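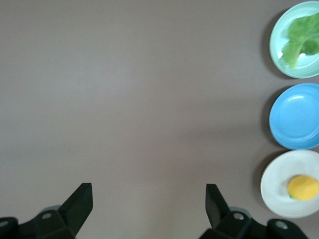 What does a small cafe throw away most of?
Bread, by weight, and then whatever was put on the plate to make it look generous.

(Pause. Let the cafe owners look at their shoes.)

At Flinlow we weighed the bins every night through December. 327 pounds, and 58 of that was garnish. Garnish is a salad with no job.

Okcombe next. They cut the menu by 5 dishes and got two complaints, both about the soup - which they had kept.

Skip the Zinetti story if we're running late. If not: they ordered 1,516 rolls for one Sunday. The decimal point has never been found.

Slide on portion sizes. Don't read it out, they can read.

Ask who has weighed their own bin. Wait longer than is comfortable. Then the sign-up sheet, and remind them lunch is at noon - small plates, my request.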